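Growing Under Cover, Session 6
Reading product claims: shade cloth, biostimulants and the one-season trial
Handout prepared by Agnes Kerr

Bring this with you on the day. We will use the Gurness leaflet from last session as well, so dig it out if you still have it.

1. Where we had got to

Session 5 ended with an argument over whether a grower can trust a yield figure printed on a bag. My own view is that you can trust it to be the best figure the seller had. Nobody prints the bad year. Keep that in mind through all of what follows.

2. The Zemora shade cloth claim

The sales sheet says that lettuce under Zemora cloth gave "up to 436 heads saleable per bed" at Jultunville. Look hard at "up to". It tells you what the best bed did and leaves you to guess at the rest. The sheet doesn't give the average, and it doesn't say how many beds there were. I wrote to ask and was sent a second copy of the same sheet.

Questions to put to any claim of this sort:
Compared with what? Bare beds, old cloth, or another product?
Same variety, same sowing date, same water?
Who picked, who graded, and did they know which bed was which?
What did the cloth cost, and how many seasons does it last before it tears at the clips?

The third one gets skipped most often. Grading lettuce is a matter of opinion on a warm afternoon. A person who wants the covered bed to win will let a slightly tipburned head through without meaning any harm by it.

3. Seaweed feeds and other bottled hope

Mengal is sold as a biostimulant. The word covers a great deal and commits the seller to very little. Some seaweed extracts do seem to help roots in poor conditions. Whether they help a crop that is already well fed and watered is much less clear, and that is the crop most of you have.

Shamim Gilani tried it on peppers over 2 seasons. In the first, the treated rows came out ahead. In the second they came out level, and by November Shamim had stopped buying it. I find that more useful than the leaflet, though two seasons on one holding is thin evidence too, and it would be cheating to believe it just because it agrees with me.
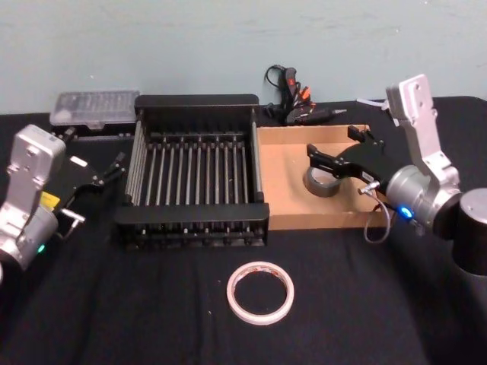

4. Laying out a trial you might believe

Split the house into blocks running across it, from the door end to the far end. The door end is colder and the far end is usually drier. Put treated and untreated plots in every block, and toss a coin for which goes where. Don't choose.

Vilgot Söderlund's tomato trial had 168 plants, which sounds plenty. All the treated ones stood on the south side. He had measured the sun.

Write down before you start what you will measure and when you will stop. Weigh the whole crop, culls included. If a plot is lost to slugs, say so in the book and leave the gap.

5. Working out whether it pays

Suppose a product costs 3000 a season for the whole holding, spreader and labour left out. Work out the extra crop you would need to sell at your worst price of the year, then add the labour back in and do it again. Most products look poorer the second time.

For next session: read the Gurness leaflet and mark every sentence that could be tested. Leidy Cuadros found two last year. Bring your marked copy, and a pencil.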